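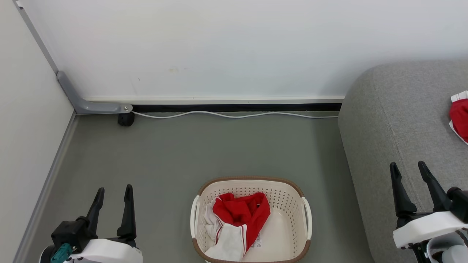 Open day at Jiltdale, 11/10/23

We use cookies to improve your visit. Accept | Manage settings

Jiltdale opened its practice rooms to visitors for one afternoon, and I went with Ye-rin Yeon, who is thinking of taking the home care course there. Admission was free. Parking cost $4.

The laundry corner was our first stop. It is a plain spot with white walls, a gray floor and a big gray upholstered seat, and the cream basket with the brown rim was on the floor next to it. The red and white clothes in it looked like sports kit. There was another red piece with white trim up on the seat.

Declan Mudgway teaches the laundry unit. He spent most of his talk on sorting. Red goes in its own load until it has been washed a few times, and care labels get read before anything else happens. He likes baskets with holes in the sides for damp things and said a basket should be light enough to carry with one hand on the stairs.

Ye-rin asked about red trim on white fabric. His answer was a cold wash and no soaking.

After that we had coffee and looked at the kitchen, where the line was long. The course runs for 9 weeks and starts again in March. Sign-up is at the front desk.

2 comments | 100 shares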